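Cleaning and re-waxing a maple-effect tabletop

Pale tabletops with a printed or laminated maple grain show two faults sooner than darker ones: a film of old polish, which turns glossy in patches, and fine scratches that run across the grain. The method below deals with the first and makes the second less obvious. It is suitable for sealed laminate and for factory-lacquered boards. It is not suitable for oiled or untreated timber.

What you need

Two microfibre cloths, one kept dry
A soft brush or a vacuum cleaner with a brush head
Washing-up liquid
Bedico surface cleaner, or any solvent-free equivalent
Mumon clear paste wax (lacquered boards only)
A desk lamp that can be set low

Step 1. Check the finish

Put a drop of water on a spot near the edge and leave it for 6 minutes. On a sealed surface the drop keeps its shape and wipes away without a mark. If the spot darkens, the seal has worn through and the top should be refinished before any wax goes on.

Step 2. Remove the grit

Clear the table completely. Brush or vacuum along the grain, then along the edges. Grit left on the surface at this stage will be dragged about under the cloth in the next one, and most of the scratches I see on tables of this kind were made that way.

Step 3. Wash

Add a small squirt of washing-up liquid to a bowl of lukewarm water. Wring the cloth until it no longer drips and wipe in long, straight passes with the grain. Rinse the cloth, go over the top again with clean water, and dry at once. Water must not stand in joints or along edge banding – the core board swells and does not go back.

Step 4. Lift the old polish

Spray the cleaner on the cloth, never on the table. Work in strips the width of the cloth, overlapping each by a few centimetres. Heavy build-up may need a second pass. Scouring pads and cream cleaners should not be used, as both leave a dull patch that cannot be polished out of laminate.

Step 5. Wax (lacquered boards only)

Apply a thin coat with the grain, leave it for 26 minutes and buff with the dry cloth. Laminate takes no wax and will smear, so stop at Step 4. The Laltness table I look after, a model 373, is laminate and has never had anything but cleaner on it.

Step 6. Inspect under low light

Set the lamp at one end, almost level with the top, and look towards it. Smears appear as cloudy streaks. Rub these out with the dry cloth, then move the lamp to the other end and repeat.

A bright area on a pale top is often only glare. Change your viewing position before cleaning it again: glare moves with you, residue stays where it is. The same goes for a peak or wave in the grain, which is part of the pattern and can be mistaken for a ripple in the surface. Run a fingertip across it if in doubt.

Aftercare

Dust weekly with a dry cloth. Replace worn felt pads under lamps and ornaments; Buschmann self-adhesive pads can be trimmed with scissors. Repeat Step 4 when the surface starts to feel tacky. 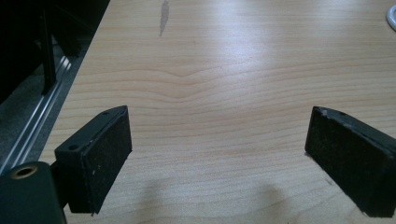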